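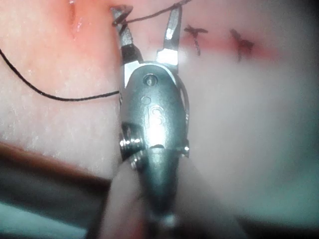
The thread comes in a paper packet, and Arif Bepari tears it open with his thumb before he sits down. He has taught suturing at the Nava skills centre in Osgate for long enough that he no longer looks at his hands while he does it. The Tuesday group, all trainees in their second year of surgery, watch anyway.

Tying a knot is the first thing they are taught and the last thing they are marked on. A surgeon's knot begins with two turns of the thread instead of one. The extra turn gives friction, so the first throw holds while the second is laid on top. The second goes the opposite way to the first. If both go the same way the knot is a granny, and it will slip.

"Most people can tie it at home on a chair leg," Bepari says. "Then they come in here and the thread has a mind of its own."

Part of the trouble is length. Leave a long tail and there is slack everywhere, looping over the work and catching on the instruments. Leave a short one and there is nothing to get hold of when the loop is wound and the jaw has to reach through for the end. Bepari asks his trainees to pull the thread through until the tail is just long enough to grasp, then stop and look before winding.

Tension is harder to teach. The edges of a wound should meet and no more. Pulled too tight, a stitch cuts off the blood supply to the tissue it is meant to be helping. Through long instruments there is often little or no feel to go by, so trainees learn to judge by eye: how straight the thread runs, and whether the tissue puckers.

Segundo Grajales, who keeps the training records, has a log of 236 knots tied by one trainee between January and May. The early entries are mostly a single word, "loose". By the end they give the time in seconds and nothing else. The pass mark for the course is 84 per cent, and marks are lost for uneven spacing, frayed thread and tails cut too close to the knot.

The choice of thread matters too. Braided silk handles well and stays where it is put. Nylon is smooth, springs back into the curl it had in the packet and needs more throws to be safe. Absorbable threads are used inside the body, where no one will be going back to take them out.

Dirceu Sampaio finished the course last year and now works at the hospital in Skodstead. He still practises most evenings, with a reel of black thread and a foam pad on the kitchen table. He does ten knots with the right hand and ten with the left, then cuts them all off and puts the pad back in the drawer.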